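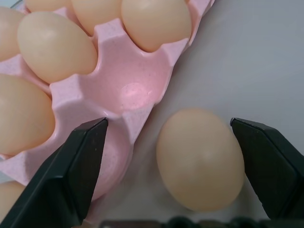

TROLTDALE — November 17, 2022

Reading time: 4 minutes

How Does a Robot Pick Up an Egg?

At the open day in the Macapagal building, one table had eggs on it. The job for the robot was to take an egg from the table and put it in a pink egg tray. You can do that without thinking. A robot has to do it in small steps, and each step can be explained.

Step one is looking. A camera sends a picture to a computer. The computer searches the picture for shapes it has learned. An egg has a curved outline and a smooth shell. A cup in the tray can be full or empty, and the computer has to tell which.

Step two is planning. The computer works out a path through the air from where the arm is to where the egg is. The path must not pass through the table, the tray, or the other arm. If no safe path is found, the arm stays still.

Step three is gripping. The part at the end of an arm is called a gripper. Each gripper at this table has two black fingers. They open wider than the egg, move down on either side of it, and close. Squeezing too lightly lets the egg slip. Squeezing too hard cracks it. The right amount of squeeze is called the grip force, and engineers test it many times before they choose a number.

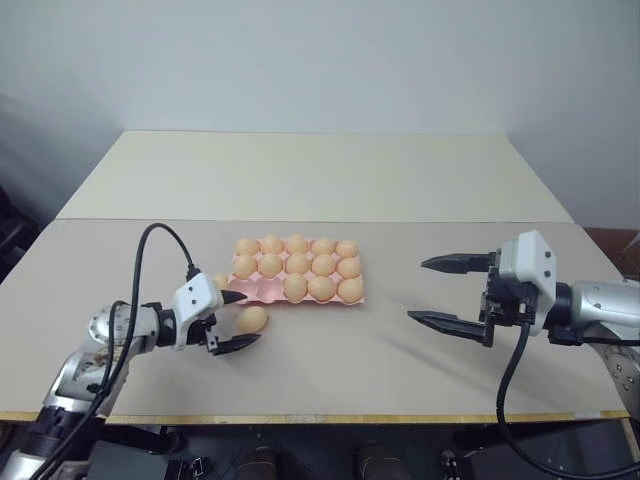

Two arms, one tray, and an egg still on the table.

Step four is placing. The arm carries the egg over an empty cup and lowers it. It should let go when the egg touches the cup — a little too early and the egg drops, a little too late and the arm pushes down on the shell.

Justinas Mägi answered questions at the table. One visitor asked how the robot learns. He said the team keeps a record of every practice try, good or bad. In August they made 272 tries. The record now holds over 969. The computer compares them and adjusts how it moves.

Another visitor asked why there are two arms. One arm can reach places the other cannot, and on some jobs one arm holds an object steady while the other works on it.

Words to know

Gripper: the part of a robot arm that holds things.
Grip force: how hard the gripper squeezes.
Path: the line the arm follows through the air.

Comments (3)

Jhun Calimlim: I read this with my daughter, who is 7. She wants to know if it works with boiled eggs.

Sumness4: A boiled egg would be safer to practice with. It weighs nearly the same.

Dullard: We tried step three at home with kitchen tongs. Two eggs broken — one was mine.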